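Home News Servers Guides Forum Log in

Sirnance rolls back ocean update after players lose boats and chests

27/03/2021

The survival server Sirnance was rolled back last night, wiping nine hours of play, after an update to its ocean world started eating boats and anything stored in them. Players who logged on after the patch found docks empty. Some found docks full, but of somebody else's boats.

Server owner Leif Backlund put up a short notice saying the team had restored the backup made before the update and that the new ocean, called Marinho, would stay locked for now. The main world is open again. So is the Nether. Trading halls are open but the villagers have reset their prices, so check before you hand over emeralds.

The trouble was in how Marinho handled chunks near its border. A boat sailed across the line was saved twice, once on each side, and when the server cleaned up the doubles it sometimes threw out both. Chest boats went the same way - a plugin adds those on Sirnance - and so did a few llamas who happened to be riding along. Backlund's notice lists 602 boats gone and 87 chests with items in them. All of those should be back after the rollback.

What isn't back is anything built or mined during those nine hours. That includes the first clears of the sunken temple, which three teams had finished before the server went down. The temple is shut with the rest of Marinho and the leaderboard shows no times.

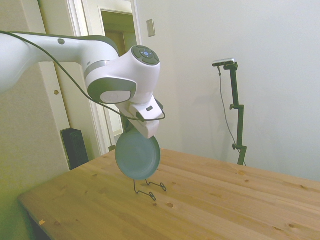
Marinho had been the big spring release for the server. New temple, new fishing table, a kelp farm district with plots players could claim, and a set of decorated blocks that people had been asking for since last May. The blocks at least survive, they're part of the resource pack and not the world. The best of the lot is the glazed plate, which hangs on a wall or sits on a table, and the teal-gray one has the same raised rim and flat middle as the plate in the photo. It comes in eight colors. You make it at the kiln with two clay and a dye, and the recipe is already live in the main world if you have pack version 4 or later.

Claims in the kelp district are a messier story. 2,898 plots were up for grabs and 2,447 had gone in the first evening, which is more than anybody on the team planned for. Claims were paid in emeralds, and those emeralds have gone back to players' banks with the rollback. The plots themselves are open again. No one keeps a spot. When Marinho reopens it will be a fresh rush, same as before, unless the team changes its mind.

Not everyone is happy with that. The forum thread hit its page limit and had to be split. A good number of the posts ask for the old claim list to be honored, and moderator Bríd Ní Bhriain replied that the list does exist in the logs but only has plot numbers and times, with some names missing after the crash. She said the team would look at it. No promise on that.

There's also the matter of the Istico guild, who sailed their whole fleet over the border on purpose once they noticed the doubling. Screenshots were going round of a harbor stacked four boats deep. Backlund says no bans for it, the rollback took the extras anyway, but duping after the warning message went up is a diferent thing and two accounts have a week off.

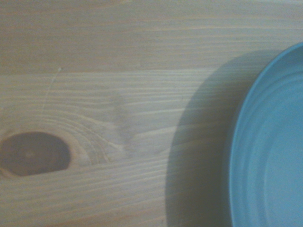

Othmane Zerouali wrote in the thread that he would rather wait a month for a working ocean than race for a plot twice, and that the team should open the border to a small test group first. His post got more likes than the notice did. Gordon Bélanger disagreed a few posts down - he wants the plots back tommorow and the temple whenever.

A test group does look likely. Ní Bhriain has asked for players with at least 50 hours on the server and a spare evening, names to go in the pinned thread. Testers get a copy of the world and nothing they earn there carries over. Bring junk boats.

No reopening date yet for Marinho. The fishing contest set for the new coast has been moved to the old lake by spawn, same rules, same prizes, rods provided at the hut. Treasure catches don't count, only fish.

If you're still missing something from before the update, check your ender chest first, then your mailbox at spawn. Then open a ticket with your player name, the item and the coordinates. Tickets without coordinates are going to the bottom of the pile.

Contact us | Copyright 2021 | Back to top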